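Helle Holztischplatte im Vereinsraum: Reinigung und erneutes Ölen

Rubrik: Haus und Einrichtung – Oberflächen und Pflege
Eingestellt am Samstag, 1. Oktober 2022

Tischplatte_Julildale

Sehr geehrte Mitglieder des Forums,

für den Gruppenraum unserer Einrichtung in Julildale wurden vor längerer Zeit mehrere Tische mit heller Holzplatte angeschafft. Die Oberfläche wurde nach Auskunft des Lieferanten Tratel ab Werk geölt. Eine Pflegeanleitung liegt uns leider nicht vor. Die Maserung ist gut zu erkennen:
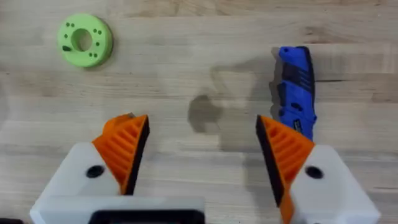
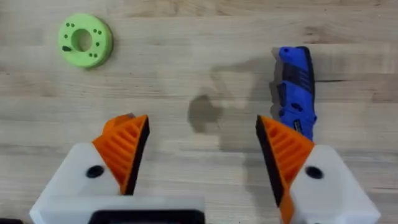 Horácio Tavares

Bevor Sie ein Produkt auswählen, sollte geklärt werden, ob die Platte tatsächlich geölt oder doch lackiert ist. Die Auskunft eines Lieferanten ersetzt diese Prüfung nicht. Geben Sie an einer unauffälligen Stelle, am besten auf der Unterseite nahe der Kante, einen Tropfen Wasser auf das Holz und warten Sie zehn Minuten. Dunkelt das Holz unter dem Tropfen nach, so ist die Oberfläche offenporig und kann nachgeölt werden. Bleibt der Tropfen unverändert stehen, liegt entweder ein Lack oder eine noch intakte Ölschicht vor. In diesem Fall reiben Sie eine kleine Stelle mit feinem Schleifpapier an. Weißer Staub deutet auf Lack hin, ein leicht schmieriger Abrieb auf Öl oder Wachs.

Voraussetzung ist, dass die Unterseite in gleicher Weise behandelt wurde wie die Oberseite. Bei preiswerten Tischen ist das nicht immer der Fall.

Bitte teilen Sie außerdem mit, wie die Tische genutzt werden und womit bisher gereinigt wurde. Ein Tisch, an dem täglich gegessen wird, ist anders zu behandeln als ein reiner Arbeitstisch.

Tischplatte_Julildale

Vielen Dank für die Rückmeldung. Die Prüfung wurde an zwei Tischen durchgeführt. Das Wasser zog an beiden Platten ein, der Abrieb war nicht weiß. Wir gehen daher von einer geölten Oberfläche aus. Gereinigt wurde bisher mit einem handelsüblichen Allzweckreiniger und einem Mikrofasertuch. Gegessen wird an den Tischen nicht, es finden dort Kurse und Besprechungen statt. Die Fläche fühlt sich inzwischen stumpf und stellenweise rau an. Ist ein vollständiges Abschleifen erforderlich?

Horácio Tavares

Ein vollständiges Abschleifen ist nach Ihrer Schilderung nicht erforderlich. Ich empfehle folgendes Vorgehen.

Zunächst wird die Platte mit einer milden Holzseife in lauwarmem Wasser abgewischt, immer in Richtung der Maserung. Stehendes Wasser ist zu vermeiden. Danach muss das Holz trocknen, mindestens über Nacht, in einem unbeheizten Raum auch zwei Nächte.

Anschließend wird die gesamte Fläche mit Körnung 180 und danach mit Körnung 240 leicht angeschliffen, ebenfalls in Faserrichtung. Schleifen Sie nicht nur die rauen Stellen an, sonst nimmt das Holz das Öl ungleichmäßig auf und es bleiben Flecken. Der Staub wird abgesaugt und mit einem leicht angefeuchteten Tuch entfernt.

Das Öl wird dünn mit einem fusselfreien Tuch aufgetragen. Nach 23 Minuten – so hält es mein früherer Lehrbetrieb Garcia bis heute, eine halbe Stunde geht ebenso – wird der Überschuss restlos abgenommen. Bleibt Öl stehen, wird die Oberfläche klebrig und muss später mühsam ausgeschliffen werden. Am nächsten Tag folgt eine zweite, noch dünnere Schicht.

Für helle Hölzer eignet sich ein Öl mit geringem Weißanteil, da reines Leinöl mit der Zeit deutlich vergilbt. Den Allzweckreiniger sollten Sie künftig nicht mehr verwenden. Er entzieht der Oberfläche das Öl.

Wichtiger Sicherheitshinweis: Mit Öl getränkte Lappen können sich selbst entzünden. Sie sind einzeln ausgebreitet im Freien zu trocknen oder in einem verschlossenen Metallbehälter mit Wasser aufzubewahren. Sie gehören keinesfalls zusammengeknüllt in den Abfall.

Flimeo

Wir haben bei uns einfach Möbelpolitur aus dem Supermarkt genommen, das glänzt dann wieder. Hält allerdings nicht lange.

Horácio Tavares

Von Möbelpolitur ist bei geölten Flächen abzuraten. Viele dieser Mittel enthalten Silikon, das in die Poren eindringt und ein späteres Nachölen erheblich erschwert.

Tischplatte_Julildale

Wir werden das beschriebene Verfahren zunächst an einem einzelnen Tisch anwenden und die übrigen Platten im Dezember bearbeiten, wenn der Gruppenraum geschlossen ist. Für die Hinweise, insbesondere zu den Lappen, danken wir ausdrücklich.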